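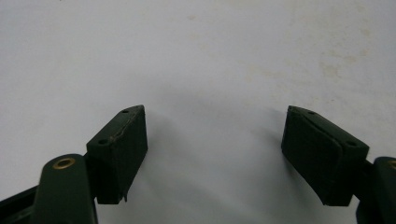

Speaker notes: The Prirnosby gripper fault and what we changed
Evard Automation Safety Forum, afternoon session

Slide 1. Opening

Good afternoon, and thank you to the organisers at Evard for the invitation. I am speaking on behalf of the handling group at Cuypers. Our subject is a gripper fault that occurred at the Prirnosby site in March, and the review that followed. The full report has been circulated to member firms, so I will keep to the main points.

Slide 2. What happened

The cell at Prirnosby moves small glass sample jars from an inbound tray to a weighing station. It uses a two-finger gripper with padded tips, driven through a simple linkage. On the night shift, at 2:40 am, the gripper released a jar while the arm was travelling over the walkway side of the bench. The jar broke on the floor. An operator was standing outside the marked line and was not injured.

The cell was restarted after the floor had been cleaned. It dropped a second jar within the hour. At that point the shift lead locked the cell out, as the site procedure requires.

(Pause. The usual question is why it was restarted the first time. Answer on slide 5.)

Slide 3. The immediate cause

The controller judged whether a jar was held by the distance between the fingers. If the fingers stopped short of fully closed, the controller recorded a good grip and the arm moved off.

The pivot on one side had developed play. The fingers stopped at the expected distance, but the pads no longer met the jar squarely. One pad touched along its edge only. The measured distance was correct and the grip was poor.

Bench tests at our Gomov workshop confirmed this. With the worn linkage fitted, 4 of 75 test lifts ended in a drop. With a new linkage and the same pads, there were no drops in 75 lifts.

(Do not give the jar weight from memory. It is in the appendix.)

Slide 4. Contributing causes

The inspection sheet asked for the pads to be checked for wear and the screws to be checked for tightness. It did not mention the pivots. The technicians completed the sheet properly every time.

The travel path had been altered in January to save time on each cycle. The new path passed closer to the walkway. The change was logged as a timing adjustment, and no new risk assessment was carried out.

The grip alarm had also been set to clear itself after 42 seconds. Several short alarms in the week before the first drop were cleared this way and were never read by a person.

Slide 5. The restart

The review found that the operator acted within the written instructions. A single dropped item was classed as a product loss, and a product loss did not call for a lockout. We regard this as a fault in the instructions. Any unplanned release while the arm is moving is now treated as a safety event — whether or not anything breaks.

Slide 6. What has changed

The cell now makes a short test lift over the tray and checks the grip again before travelling. This adds a little to every cycle, and the site has accepted the cost.

Pivots are checked by hand for sideways play at each monthly service. Linkages are replaced in pairs.

The travel path has gone back to the bench side. Any change to a path now requires sign-off from the safety office.

Grip alarms must be cleared by a person at the panel.

Slide 7. What remains open

We do not yet have a sound figure for the working life of the pivots. The failed linkage had been in service for 98 days, and one result is not enough to set a replacement interval. Gomov is running a longer trial and expects to report in July.

We have also not settled how the grip check should work for soft containers, where finger distance tells us very little. Members with experience in this area are asked to contact the handling group.

(If time is short, skip to questions from here. The inspection sheet, old and new, is in the handout.)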